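Week 2 handout: Snacking, sugar and the afternoon slump

Okay, so last time we got as far as breakfast and then I ran out of clock (sorry, I do love talking about oatmeal). This week is the stretch between lunch and dinner, which is where most of your food diaries go a bit wild!

The main idea is pretty simple. When you eat something sweet on its own, the sugar gets into your blood fast, your body answers with insulin, and for some people the level then dips and they feel hungry again. Fiber slows the whole thing down. That's why I keep going on about whole fruit over juice – same plant, very different ride.

Caffeine is a separate story. It blocks adenosine, the stuff that builds up while you're awake and makes you sleepy, so you feel less tired without being any more rested. Half of it can still be in you five or six hours later, so think about what a 4 p.m. drink does to your bedtime. 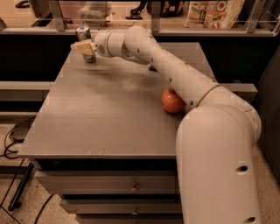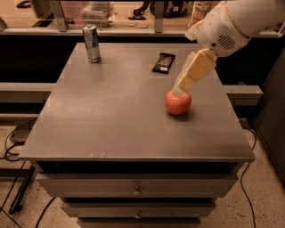 Abdelilah Bouzid: I tried moving my last coffee to before lunch and the first three days were awful, then I slept straight through Sunday night. Does tea count the same?

Tea counts, yes, just usually less per cup. Brew time matters too, so a bag you forgot in the mug will be stronger.

For next class, please keep the diary going and add a column for how you felt 15 minutes before you ate and again 25 minutes after. Bored is a fine answer, I write it a lot. Chapter 2 of the Belhaj reader covers labels, and you can skip the part on sweeteners for now – we'll do those with the Kukell worksheet.

Diaries go in the tray by my door.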